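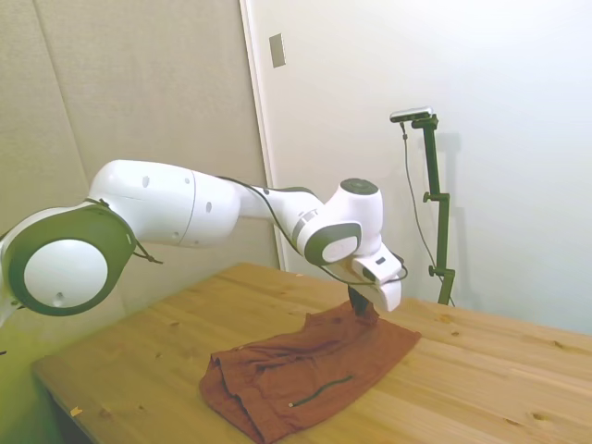
Calloway laundry to close as hotel linen work moves to Tovis

05/01/2018

The commercial laundry at Calloway is to close in November, with the loss of 58 jobs, after its owner decided to move all hotel and restaurant linen work to its larger plant at Tovis.

Grinetti Textile Services told staff of the decision at two meetings on the site. The company said the Calloway building needed a new boiler, new drainage under the wash hall and a replacement roof over the ironing line, and that the cost could not be recovered from the contracts now held there.

Work will be transferred in stages. Table linen will go first, followed by towels and then bed linen, which makes up the greater part of the weight handled at Calloway. The small repair and mending section will stay open until the last transfer is complete.

Marcus Van Dusen, operations director at Grinetti, said the Tovis plant had been built with spare capacity and was running on a single shift.

"Tovis can take the Calloway volume by adding an evening shift. It has a continuous tunnel washer, where Calloway still loads separate machines in batches. Water use per kilogram of linen is lower, and so is gas use. We looked at refitting Calloway and the figures did not support it."

Staff will be offered posts at Tovis where these are available. The company has said it will run a bus between the two sites for the first year, leaving from the Calloway yard at the start and end of the evening shift. Those who do not transfer will receive redundancy terms above the legal minimum, although the details have not been published.

Verna Castellanos, who represents workers at the site, said the offer of transfers was of limited use to people on part-time hours.

"Most of the folding and packing staff work mornings to fit around school. An evening shift in another town is a different job. We have asked for a day shift to be considered and we have asked to see the costings for the roof and the boiler. So far we have been given a summary."

She said formal consultation would begin this month and that no notices should be issued until it had finished.

The laundry opened as a steam works serving the railway hotels and was later extended to take hospital contracts. The hospital work was lost when the local trusts moved to a single supplier, and the site has since relied on hotels, guest houses and a number of restaurants. Grinetti bought it from the Petar family, who kept the freehold of the rear yard.

Customers have been told that collection days will not change before the first transfer. After that, smaller accounts may be moved from three collections a week to two. Ingrid Holloway, who manages a guest house on the sea front, said this would mean holding more stock.

"With three collections I can manage on three sets per bed. With two I need a fourth set, and I need somewhere to put it. Sheets are not cheap and neither is shelf space."

Mr Van Dusen said customers renting linen from the company would be supplied with additional sets at no extra charge until the end of their present agreements. Customers who own their linen and pay only for washing will not be covered by this arrangement. They will be asked to mark all items with a sewn or heat-sealed label before the move, as the sorting system at Tovis does not accept ink marks.

The future of the building has not been settled. Arlo Rosenthal, a surveyor acting for the Petar family, said the yard and the main hall would be easier to let as one lot, and that talks with Grinetti were at an early stage. The chimney, which has not been used for more than 70 years, is listed and will have to be kept under any scheme.

The council said it had received no planning application for the site. A discharge permit covering waste water from the wash hall remains in force and will have to be given up formally once washing stops, after which the drains and settling tanks must be cleaned and inspected.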